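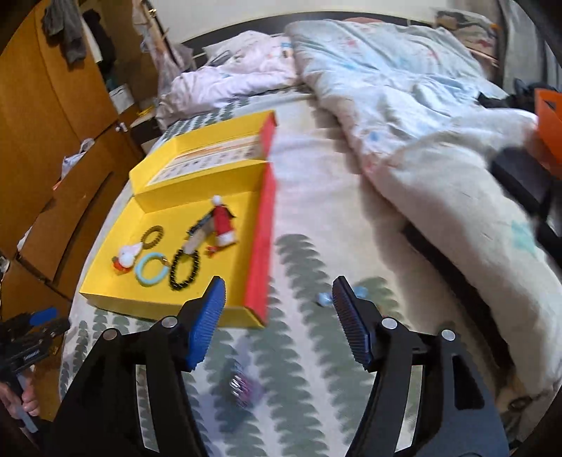

Staking rewards stuck in "pending" on Bevilon, anyone else?

Posted in: Exchanges and Wallets
10 July 2024

ledgerlemon
So I moved 394 Tretton over to Bevilon back in February because they were pushing the flexible staking thing pretty hard, and I figured flexible meant I could take it out when I wanted. Well, I hit unstake and now the whole lot says pending and there's a 30 day clock on it?? I'm sure that clock was 4 days when I signed up. Support sent me a link to the terms page and closed the ticket. Has anybody gotten theirs out early?

pichler_f
It's 30 for Tretton and 4 for the stablecoins. Always has been, as far as I know. The table is at the bottom of the staking page and you have to tap the coin name to open it.

ledgerlemon
I tapped everything on that page, believe me. And if it's always been 30, why did the welcome email say "access your coins in days"?

pichler_f
Thirty days is days :)

mossybank
Ferdinand, come on. I had the same email and I read it the same way. You shouldn't need a magnifying glass to find out when you get your own coins back.

Also, ledgerlemon, check whether you're still earning during the wait. I wasn't, and that annoyed me more than the wait did.

nermin_b
I run a validator (small one, don't get excited) and part of this is the chain itself. Tretton has its own unbonding period and Bevilon can't skip it. What they can do is keep a pool of unstaked coins and pay you from that, and Wieser does exactly this. You pay a small fee and you have your coins the same afternoon. So both of you are sort of right. The wait is real, but calling it flexible is a stretch.

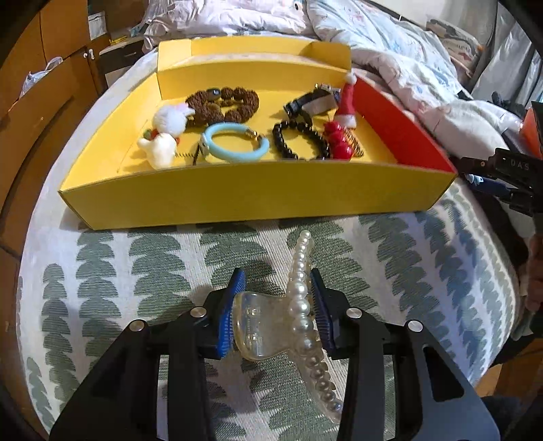
Pearl claw clip and yellow box

ledgerlemon
Thanks Nermin, first explanation that made any sense to me! I just looked and no, I'm not earning anything while it's pending. Lovely. What's the fee like on Wieser?

nermin_b
Depends how full the pool is. Check it right before you confirm, it moves. And do a tiny withdrawal first if you haven't used them before.

starkwhite
Or skip all of them and use Starkine. Liquid token, swap out whenever you like, no clock at all.

mossybank
Until everybody wants out on the same day and the token trades way under the coin. I swapped 327 of those at a bad moment and I'm still sore about it.

starkwhite
You sold in a panic though. If you'd held on you'd have been fine.

mossybank
I needed the money for a car repair. The mechanic wasn't going to hold on.

pichler_f
I'll give you that one. ledgerlemon, take a screenshot of the pending page with the end date showing. Mine got reset once when they updated the app, and the screenshot is what got it fixed.

ledgerlemon
Done, saved it in two places. Will post again when the coins show up.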